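March, late, tea gone cold again

Spent the whole evening on grippers when I swore I'd spend it on taxes. Oh well! Taxes will still be there tomorrow and so will the shoebox of receipts.

So where was I. The Moodley hand is finally loading in the simulator without the joints exploding. Last week every time I hit play it folded itself into a knot and shot off the table, and I wrote Witold a very long message about how the mesh files were garbage, and then had to write him a very short message saying I'd had my units wrong in one line of the config. He was nice about it. He sent back a thumbs up and a link to the forum thread where he'd made the same mistake in 4 different places, so I felt better.

Tonight was meant to be the proper comparison, Moodley against the Etar. Same table, same arm, same controller gains, and the wrist view set up the way Remigiusz likes it, looking out past the fingertips. I've been wanting to do this since we started arguing over which one to spend the real money on. Irena is all for the Etar (she's used one, she says the pads last forever) and I keep leaning toward the Moodley for no reason I could defend in front of a grown-up. I like how it opens. It opens wide and it does it quickly and I find that very satisfying to watch.

Ran the Etar first and got through 37 grasps on the little block before I lost patience. Mostly fine. It does a thing on thin objects where one finger gets there early and shoves the part sideways, and then the other one has to chase it. You can tune that out if you slow the closing speed, but then everything takes twice as long and I sit here drumming on the desk. Mieczysław thinks it's a contact setting and has nothing to do with the fingers at all. Could be! I wrote it down and didn't test it, because by then it was past 8 and I wanted to see the other one move.

Then the Moodley. No objects yet, just the bare table and the hand open, because I wanted to look at what the wrist view gives me before I start dropping blocks in. And I'm glad I did, because I fiddled with the view for most of an hour. With it tilted up I get the far edge of the table and some of the backdrop, which I like, it feels less like staring into a bowl of pudding. With it tilted down it's all tabletop, nothing to tell near from far, and I can see why Remigiusz's tracker gets seasick. The edge runs on a slant too and I'm leaving it that way for now. The wrist isn't square to the table in my home pose and I don't feel like redoing the home pose, I've redone it twice since the Garnside job and it always breaks something.

I do wish I saw more of the fingers. All I get is a bit of them, down at the bottom, and if I want to judge when they've closed on something I'd like a good bit more than that. Moving the mount back a little might do it. Edmund did that on his and said it cost him detail on small parts, so now I don't know. Ask him what he ended up with. Also ask him for my hex keys back.

Saved a couple of views before shutting down:

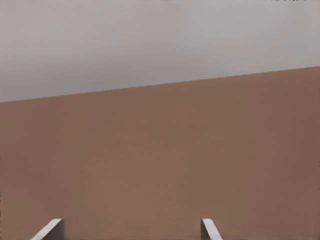
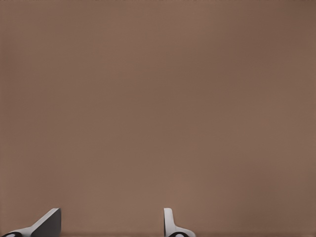 Filed under: Gripper Notes

Tomorrow, if the taxes don't eat me, blocks on the table and the same run for the Moodley, with the closing speed matched to the Etar's. I need to remember to turn the logging on first this time. Irena wants to see finger positions against time for both hands on one plot and I've promised her that for over 2 weeks now, she has been extremely patient and I'm running out of excuses.

Bed. The cat's already on my side of it.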